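Acoustic Music in Small Groups — Handout 4: Arranging a Song for Two Guitars and Voice

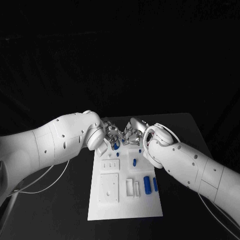

Fig. 1. Two white robot arms over a task board, dark backdrop.

Last week we looked at the melody alone. Now we go on to the second guitar, which is the part most students find difficult. If both players strum the same chords in the same position, the sound becomes thick and the singer must fight against it.

Our song is "Stolis", in the arrangement by the folk trio Flekow. It is in G major, 100 beats per minute, with a short introduction, three verses and a refrain.

1. Divide the register
Guitar A plays open chords (G, C, D, Em). Guitar B puts the capo at fret 5 and plays the shapes of D, G, A and Bm. The harmony is the same but the voicing is higher. Check the tuning again after you put on the capo, as the third string often goes sharp.

2. Divide the rhythm
In verse one only Guitar A plays, with the thumb on beats one and three. Guitar B enters in verse two with broken chords in quavers. Full strumming is kept for the refrain. Please do not strum earlier, even if the verse feels empty to you.

3. Leave room for the voice
Fills belong at the end of the line, when the singer takes breath. In bar 19 there is a long held note — here Guitar B may play the small descending run written in the score. In the other bars of the verse, stay with the pattern.

4. The ending
The Bresell songbook gives a slow ending with a ritardando over 3 bars. On the recording Flekow stops suddenly on the last word. Both are possible, but the group must decide before playing and write it in all the parts.

Words to know
Voicing: the order and height of the notes in a chord.
Fill: a short figure between two sung lines.
Ritardando: becoming slower little by little.

For the next lesson
Read page 167 in the songbook, the section on bass runs. Prepare verse two with your partner, first without the singer. Bring a pencil and your own capo. Practice room Kolář is open to our course in the afternoon, but sign the list at the door.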